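Gunhild Bech
@gbech_staltby
Some notes on hole tolerances in cut board, after a long afternoon with the Hurisside spec. 1/5

2/5 Nominal diameter is the easy part. Board swells with humidity, so a 70 mm hole cut in May will gauge differently by winter.
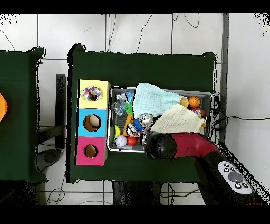

Sorter box, three hole positions.

3/5 Prallex 3305 lists one tolerance for all diameters. I would split it at 45 mm - small holes lose more to edge fuzz.

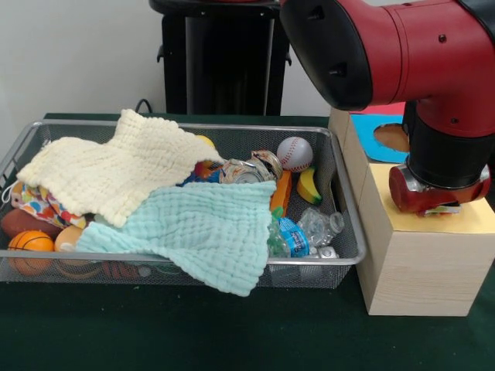 4/5 Baldur Lauritsen asked about coated board. Coating slows the uptake but leaves the cut edge bare, and the edge is where the gauge sits.

5/5 Condition the sheet before cutting, gauge on two axes, log both readings. Belay form 1011 has a column for the second one.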